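Hot water bottles: time to check yours

The cold evenings are back, and with them the questions at our counter about hot water bottles. Most people who come in with a stiff back or cold feet already own one. Often it has been in a drawer since April, and before that for longer than anyone remembers.

Rubber ages even when it isn't used. Take the cover off and bend the bottle gently in both hands, paying attention to the seams and the neck. Fine cracks, a sticky surface or a whitish bloom that doesn't wipe away mean it should be thrown out. Then look at the stopper. The washer should sit flat and the thread should turn without catching. If you bought a new stopper separately, make sure it fits that bottle. They are not all the same size.

Many bottles have a small flower-shaped mark on the neck or shoulder with a year in the middle. That is the year it was made. The ring of petals around it shows the month. We suggest replacing a bottle after two years of regular use, or sooner if it fails any of the checks above.

Filling is where most burns happen. Let the kettle stand for a few minutes first. Hold the bottle upright by the neck, fill it to two thirds and lower it onto a flat surface until the water shows at the opening, then close it. Always use a cover – a towel will do for one night. Don't lie or sit on the bottle, and don't give one to a baby or to anyone who has reduced feeling in the skin.

We now stock the Priton bottle in two sizes. The larger holds 2 liters and the smaller holds 800 ml, which is enough for hands, feet or the lower belly. The small one weighs less on a sore stomach. Knitted covers from Juhász fit both sizes and can be machine washed.
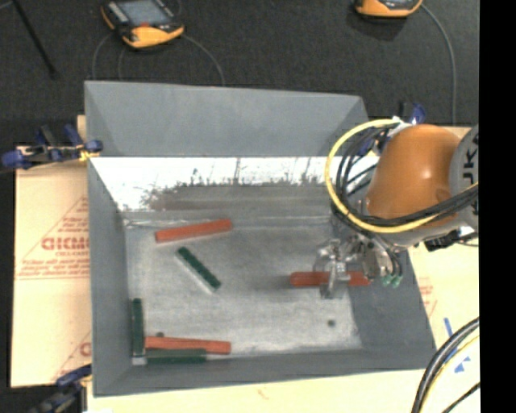 Orsolya Gál wrote to us after the last newsletter that she fills hers 5 minutes before bed, puts it at the foot end and takes it out when she gets in. She asked whether it is safe to keep it there all night. We would still take it out, as she does. A slow leak is easy to miss when you're asleep.

The Colitz store will check your old bottle for free through the end of the month. Ask for Ernő Nyitrai at the back counter, open until 4 p.m.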